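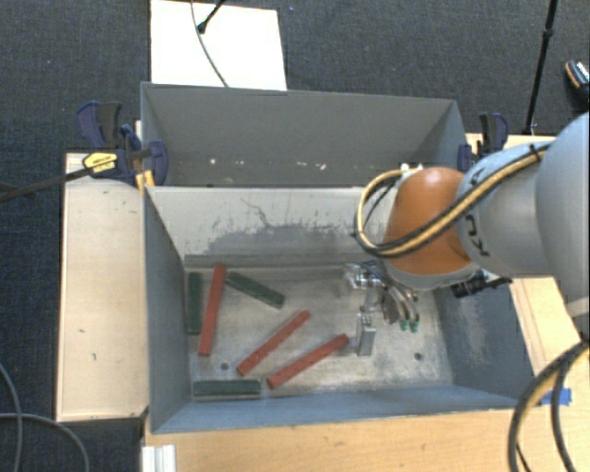 Red and green blocks in the gray bin

How to Pressure Wash a Concrete Driveway

I put off washing my driveway for years. It had tire marks, green stuff along the fence side and one big oil spot from my old truck, and I figured it was a job for a crew with a trailer. Then I rented a machine for a Saturday-style chore day in May and had the whole thing done before dinner!

What you'll need

A gas pressure washer, 3000 PSI. Mine came from Otance, the rental place out by the highway, and they threw in the hoses. (Electric ones work too, they're just slow on a big slab.)
A 16 inch surface cleaner, the round thing that looks like a floor buffer
A 25 degree tip and a soap tip
Concrete cleaner or degreaser
Stiff push broom, garden hose, safety glasses, closed shoes

Step 1. Clear and sweep

Move the cars, trash cans, basketball hoop, all of it. Sweep well and pull any weeds out of the joints. If you have an outlet or a low vent near the garage, tape some plastic over it. I also soak the flower beds with plain water first so the soap doesn't hit dry leaves.

Step 2. Treat the oil

Pour degreaser right on the spots and scrub with the broom. Let it sit for as long as the label says and don't let it dry out. My big spot needed 3 rounds, and there's still a faint shadow if you know where to look. I parked over it.

Step 3. Soap the slab

Put the soap tip on and work from the low end up. Pick a cloudy morning if you can. I started at noon my first time and the cleaner dried faster than I could rinse it, so half the driveway got done twice.

Step 4. Run the surface cleaner

Turn the water on and squeeze the trigger to get the air out before you start the engine. Then walk it like a lawn mower, slow and steady, overlapping each pass by a few inches. If you see stripes, you're going too fast. Mine took roughly 2 hours for a two-car driveway, including a break to untangle the hose from the mailbox.

Step 5. Edges and rinse

Swap to the wand with the 25 degree tip for the edges and corners. Keep it about a foot off the concrete and keep it moving — I stopped to wave at a neighbor once and etched a nice little line that I still see every day. Please skip the zero degree tip. Rinse everything from the high end down, and push the dirty water toward the grass if your town doesn't want it in the storm drain.

Step 6. Seal it, or don't

I used Bernis sealer on the apron by the garage and left the rest bare. Give the concrete at least a full dry day first, longer in the shade, and check the can for temperature limits. Two thin coats went on much better than the thick one I tried on the walkway.

Before you return the machine, run clean water through the soap line and top off the gas. Otance charges extra if you forget.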